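**Jumero** is a two-arm garment handling cell used for trials in straightening, folding and stacking small items of clothing. It is operated by the textile handling group at Trirura, and its control software is a modified version of the Plovent package. The cell is known mainly through its upkeep manual, which was written by Saodah Nugroho and has been copied, with changes, by groups running similar machines.

This article covers the layout of the cell, its routine care and its common repairs. The folding software is treated only where it affects the hardware.

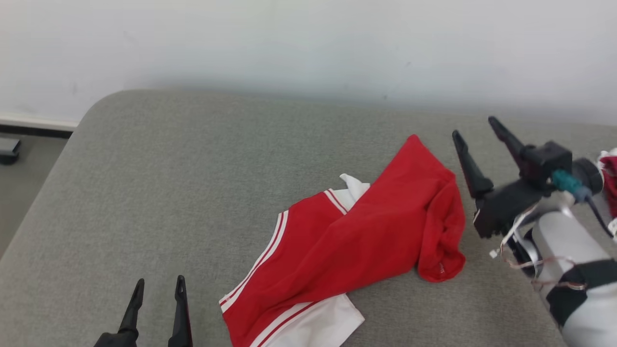
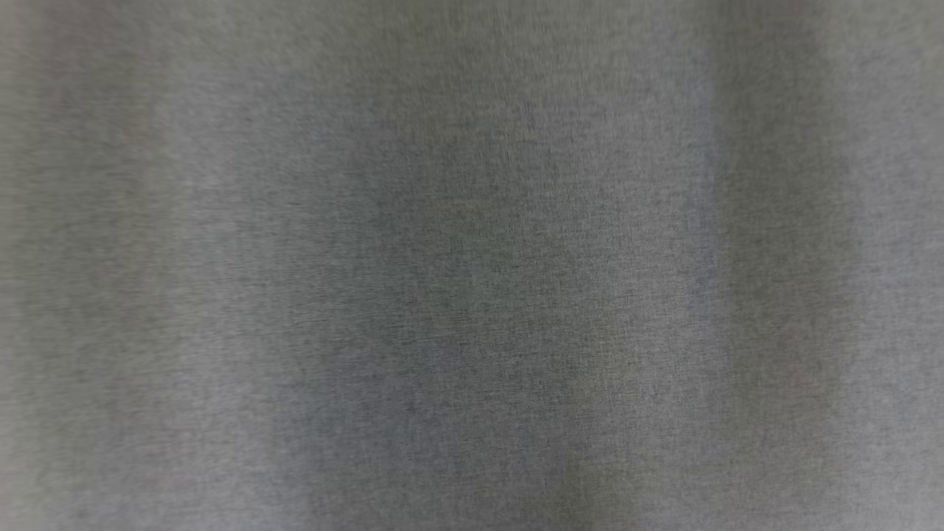

## Layout

The cell consists of two arms, a padded work surface covered in gray woven fabric, a head camera and a control cabinet. Each arm carries a parallel gripper with two black tapered fingers. The arms are placed so that their reach overlaps over the middle of the work surface. Outside this shared zone each arm works alone, and the software refuses any plan that would need one arm to cross behind the other.

The padded surface was chosen over a hard table early in the project. A finger that comes down too low on a hard table stops the arm with a force fault. On padding, the tip sinks slightly and the grasp usually goes ahead. The drawback is that the height of the surface changes with use. Padding under the shared zone settles faster than padding near the edges, and the height map has to be measured again from time to time.

Gray fabric also has a drawback. Its weave gives the camera plenty of fine detail to focus on, but gray garments laid on it are hard to separate from the background. Trials with gray clothing are run on a plain cover sheet instead.

## Grippers and fingers

The fingers are slender so that they can slide under a single layer of cloth. They are treated as consumable parts and are always replaced in pairs. A new finger mounted next to a worn one closes unevenly, and the usual result is that the cloth is pinched at the base and left free at the tip.

Replacement follows a fixed order:

1. Open the gripper fully and cut power to the arm.
2. Remove the outer screw of each finger, then the inner screw.
3. Wipe the seats with a dry cloth. Solvent is not used.
4. Fit both fingers loosely and close the gripper by hand until the tips meet.
5. Tighten the inner screws first, then the outer screws.
6. Restore power and run the closing test at the lowest force setting.

The closing test uses a strip of thin knit fabric. The strip must hold when pulled lightly along the fingers and must come free when the gripper opens by 4 mm. If it stays caught, a burr on one of the tips is the normal cause. Burrs are taken off with fine abrasive paper, working away from the tip.

## Cables

Cable wear accounts for most of the unplanned stops recorded for the cell. The gripper and wrist cables run along the outside of the arm and are held to it by straps, with free loops left at the joints. Loops that are too short pull on the connector when the wrist turns. Loops that are too long can drag over the garment or hook on the opposite arm.

The manual gives no fixed length for the loops. The arm is moved by hand to each end of its wrist travel, and the loop is set so that it never goes tight and never hangs below the fingertips while the gripper points down. The strap is then closed and marked with a paint pen. A strap that has moved off its mark is reset before the next session – it is not simply tightened where it sits.

Connectors are checked for looseness once per week of operation. A faulty connector shows up as a gripper that reports its position correctly at rest and loses it during fast moves. The fault code is 317, which the original Plovent documents list as an encoder fault. Osaze Tamuno traced several such reports to the connector, and the Trirura version of the manual tells the operator to reseat the connector before opening the gripper housing.

## Camera

The head camera looks down on the work surface. It has a fixed-focus lens, set for garments lying flat in the shared zone. Anything much closer than this appears soft. Operators judge focus from the weave of the surface cover, which should be resolved clearly in the middle of the shared zone when the cell is empty.

Color balance is set under the room lights used for the session. Bright red and bright white garments are the hardest cases. Saturated red tends to lose its creases, and white trim next to it can spread into the neighboring pixels, so the edge finder places a stripe or a lining slightly wider than it is. Lowering the exposure by 2 steps corrects most of this. The change has to be noted in the session log, as the grasp planner reads brightness as a rough sign of height.

## Calibration

Full calibration is done after any finger change, after work on the camera mount, and whenever the cover has been taken off. A touch plate is laid at set points on the surface and each arm touches it in turn. The two sets of readings are then compared. A steady offset between the arms points to a shifted base. An offset that grows toward one side points to the camera mount.

The height map is measured separately, without the plate, by lowering one closed gripper onto the bare cover until a light contact is felt. Negin Arabzadeh's revision of the procedure added a short wait at each point to let the padding settle. Maps made before that change read slightly high and are not loaded by current versions of the software.

## Care of the work surface

The cover is vacuumed before each session. Lint is the main concern: it collects on the finger seats and in the gap behind the gripper housing, and it can also be taken for a loose thread by the edge finder. Pilled areas are shaved flat. The cover is turned end for end when the height map shows a clear hollow, and the padding is replaced when turning no longer helps.

Garments used in trials are kept unpressed. Tags and printed labels are left in place, although they are stiffer than the cloth around them and cause a share of the failed grasps near cuffs and waistbands.

## Service record

The cell had logged 2971 garment cycles at its last full overhaul, which took place in September under Darmawan Mandagi. Both wrist cable sets were replaced, along with the fingers on the right arm. The left arm fingers had been changed during an earlier repair and were kept. A related cell named Estrella uses the same grippers with internal cabling, and its manual leaves out the section on straps.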